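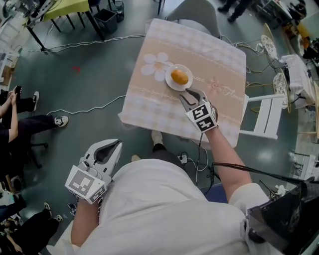 Will I lose the old ebooks I bought from Skunix when the duplicates come down?

Anything already in your library stays there, and you will still be able to download it to a new device. Only the shop listings are going.

Skunix, the ebook store that many of us opened an account with once and have been receiving emails from ever since, will start clearing out its duplicate public domain titles on Wed 7 August. The first to go is a shipwreck memoir called Nine Weeks on the Reef, long out of copyright and until now available on the site in 219 separate editions.

They are all the same book. A few have introductions. One has the introduction to a different book, a manual on beekeeping, and has a better average rating than most of its rivals. Several describe themselves as the definitive edition, and at least one of those stops in the middle of chapter eleven with the survivors still on the reef.

Under the new rules, an out-of-copyright text can stay on sale only if the publisher has added something to it and can say what. Notes, maps, a fresh transcription from the original printing or a new translation will all count. A cover with a sailing ship on it won't, and neither will the phrase "beautifully formatted for your device", which Skunix says it will be removing from product descriptions unless someone can show what it means.

Publishers have until October to reply to a notice. Those who don't will have their listings merged into a single free copy, made from whichever file Skunix judges to be the cleanest.

The change has been pushed along by Colska, a small Ballarat press that puts out old diaries, letters and travel memoirs in annotated digital editions. Its own version of Nine Weeks on the Reef took two years to prepare. It came out in March, and for most of the autumn anyone searching for the title by name would find it on the eleventh page of results, below a colouring book.

"We restored a chapter that had been missing from every reprint since the first one," said Eun-ji Shim, Colska's editor. "Then we sold 35 copies. I think my aunt was a fair few of those."

Shim wrote to Skunix in April with a spreadsheet. It listed every edition she could find, along with the errors they had in common, the idea being that errors travel in families. By her reckoning 110 of the editions come from the same bad scan, in which the ship's cook is referred to throughout as the ship's cock, and the second mate, a Mr Burn, is usually Mr Bum. A further batch has these names corrected but has lost the month of June.

She says she got an automated reply inviting her to rate the support she had received. She rated it, and a person rang the next day.

Skunix has since given her spreadsheet a name, the Common Errors Register, and will use it to work out which files are copies of which. Colska has been paid a fee for it. Neither side would say how much, although Shim did volunteer that it was more than the book had made, "which narrows it down less than you'd hope."

Not everyone is pleased. Miyazaki Classics, an imprint with a very large list and, as far as anyone can establish, a post office box, has told its mailing list that the rules amount to an attack on affordable reading. Its edition of the memoir sells for $4. The text has been free on various library sites for years, though admittedly without the Miyazaki logo at the foot of each chapter.

In the same message the imprint said its editions are "lovingly curated by our in-house team". It did not answer questions about the team. Its reply, which arrived within the minute, thanked us for our interest in the beekeeping manual.

There is a more serious complaint from people who use the cheap editions because they work. Older models of the Irnon e-reader have trouble with linked footnotes and tend to throw the reader back to the title page whenever a note is tapped. For owners of those, a plain file with no extras has been the sensible choice, and some have written to Skunix asking that the free merged copies be kept as simple as possible. The store says they will be: text, chapter breaks and a working table of contents. It was asked to confirm the word "working" and did.

Readers' reviews are a knottier problem. When editions are merged, their reviews will be merged as well, so the single free copy of Nine Weeks on the Reef will carry the praise and grievances of everyone who ever bought any of them. This includes a long run of one-star notices about the missing ending, a dispute over whether the captain was to blame, and a number of warm remarks about hive maintenance. Skunix says readers will be able to sort by date.

Anyone who bought an incomplete edition can ask for a refund through the order history page, under "Problem with this title", and then "Content missing or incorrect". The option called "Did not enjoy the ending" goes somewhere else. Refunds are paid as store credit unless the purchase was made in the past year, in which case the money goes back to the card.

After the reef memoir, the store will move on to goldfields diaries, then convict narratives, then collected sermons. Cookery and household advice have been put off until next year. A spokesperson said the household category was larger than expected and that the people working on it had asked for more time and a second monitor.

Colska's next title is the letters of a lighthouse keeper's wife, who wrote to her sister every week and complained in nearly all of them about the price of lamp wicks. Shim is checking the transcription now. It has never been published before in any form, so for the moment there is only the one edition, and she has asked us not to print the title until it is up for sale.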